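Clalham workshop opens its doors with tables built to be used

Clalham, September 4, 2024 – I'm Jacobus Kruger, and I make tables. Big, plain, pale ones, mostly. This month I'm opening my new workshop on Sibiya Lane to anyone who wants to come in, run a hand over a tabletop and ask me nosy questions about it!

The shop is called Prerus, and it's been 13 years coming. I started out fixing chairs in my brother's garage, moved into a shared unit at Arkness, and finally got the keys to my own place in June. There's room for four benches now, plus a proper finishing area (my old one was a corner with a curtain).

The first thing we're showing is a line of work tables for kitchens, craft rooms and home offices. I've kept the color light and the finish matte, so you get to enjoy the grain – and I could talk about grain all day, so consider yourself warned.
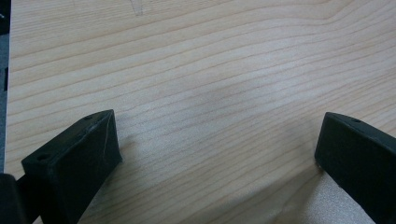 Sweeping grain lines on a pale wood work surface.

I don't use dark stain and I don't do high gloss. People spread homework and bread dough and sewing on these things, and I want them to feel fine about it. If yours picks up a mark or two over the years, bring it in and I'll show you how to sand it back yourself.

We have seven table sizes to start with, and custom orders are welcome too. Some 2000 flyers are going out around town with the opening hours on them, or you can just stop by and knock. Reporters are welcome any time, and I'll put the coffee on.

Press contact: Jacobus Kruger, Prerus, Sibiya Lane, Clalham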